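How to Set Up a Fundraising Page for the Stestusley Run & Walk

Updated 2026-08-02

Anyone who registers for the Stestusley Run & Walk can open a personal fundraising page. The money goes to the family support fund at Brimar Children's Hospital, which pays for parent lodging, meals and travel during long stays. Setting up a page takes a few minutes if you have your registration email in front of you.

Before you start

You will need:
Your registration number (it starts with SRW and is in the subject line of your confirmation email)
A photo of yourself or your team, in JPG or PNG format
A short paragraph on why you are taking part
A fundraising goal

You don't need a bank account number. Donations go straight to the fund and never pass through your hands.

Step 1: Create your account

Go to the event site and choose Fundraise from the top menu. Enter your registration number and the same email address you registered with. If the two don't match, the form will send you back to the start without an error message. Check for a typo before you call us.

Choose a password and click Continue. A confirmation link will be sent to your email. The link works for 40 minutes. After that you will have to request a new one from the login screen.

Step 2: Pick individual or team

Choose Individual if you are raising money on your own. Choose Team if you are joining a group or starting one. A team needs at least five members by the end of registration to be listed on the team board, but smaller teams can still collect donations.

If you are joining a team, type the first few letters of its name and select it from the list. Team names are sometimes close to each other, so look at the captain's town as well.

You can switch from Individual to Team later. Any donations you already have will move with you.

Step 3: Set your goal

The default goal is $90. You can change it to any amount. Most first-time fundraisers do well to start low and raise the number once they reach it – the page lets you edit your goal as often as you like, and donors will not see the old figure.

Step 4: Write your story

Two or three short paragraphs are enough. Say who you are, what you are doing and what the money pays for. If you are writing about a child who has been a patient, get permission from the parents first and use only a first name.

The fund covers ordinary things that families away from home have to deal with, and it helps to name one or two of them. Laundry at the Deschamps House, bus fare, a hot dinner and phone chargers are all on the list. Donors tend to respond to something they can picture.
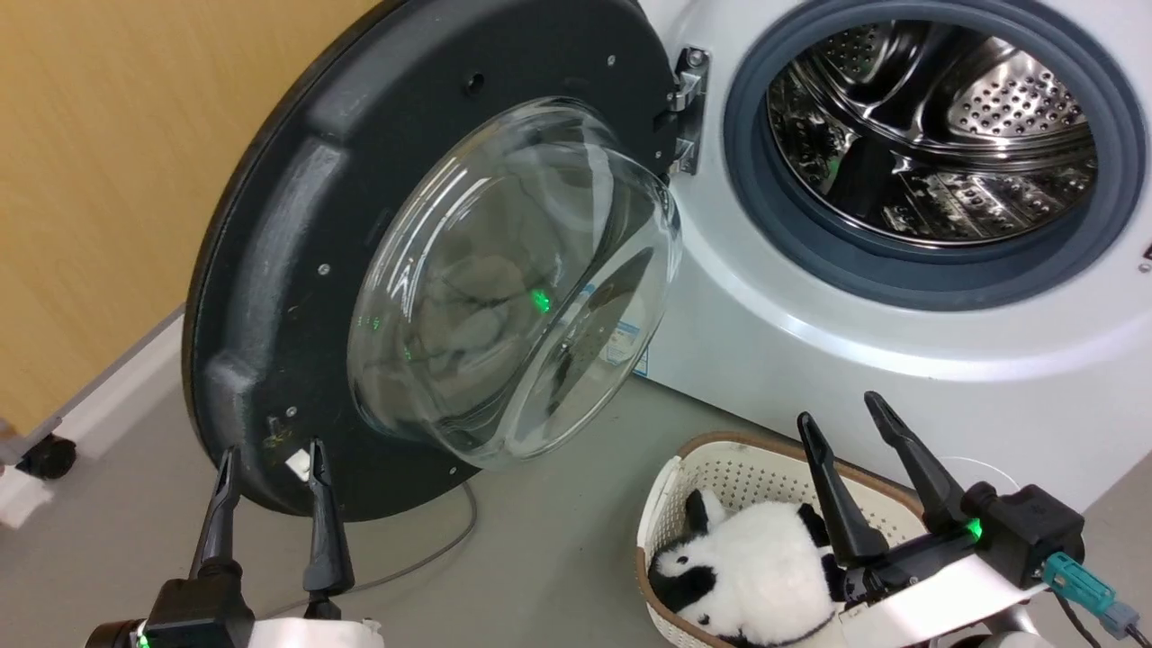

Laundry is one of the everyday costs you can mention in your story.

Keep web links out of the story box. The system strips them and sometimes takes the rest of the sentence too.

Step 5: Add your photo

Click the gray box on the left side of the page and choose your file. The limit is 9 MB. Wide photos work better than tall ones, and you can drag the picture up or down until it sits where you want it. Click Save Photo before you leave this section. The main Save button at the bottom does not save the photo.

Step 6: Publish and share

Click Preview and read the page once on a phone if you can, as most donors will open it there. Then click Publish. Your page address will appear at the top, with buttons for email and text message.

Make the first donation yourself, even a small one. Then write to a handful of people you know well before you post the link more widely.

Entering cash and checks

Checks should be made out to Brimar Children's Hospital with your registration number on the memo line. Log in, choose Offline Gifts and enter each one with the donor's name. It will show as Pending until our office receives it. Bring cash to the packet pickup table and please do not mail it. All offline gifts must reach us by the end of September to count toward your total.

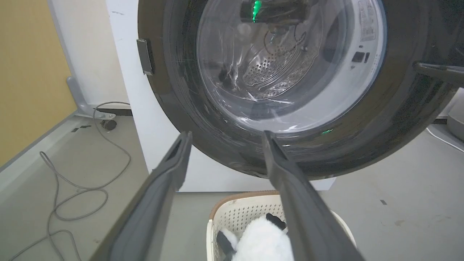 Washer with the door open. Gifts to the fund help with laundry costs for families.

Matching gifts

Donors who work at Nostura can ask for a match through their employer's giving portal. The donor has to file the request, and you cannot do it for them. Matched amounts are added to your page after the event.

If something goes wrong

Page not showing in search: new pages can take until the next morning to appear. The direct link works right away.
Donor did not get a receipt: ask them to check their spam folder, then use Resend Receipt under My Donations.
Wrong team: choose Settings, then Change Team.

For anything else, use the Help form at the bottom of your fundraising page and include your registration number.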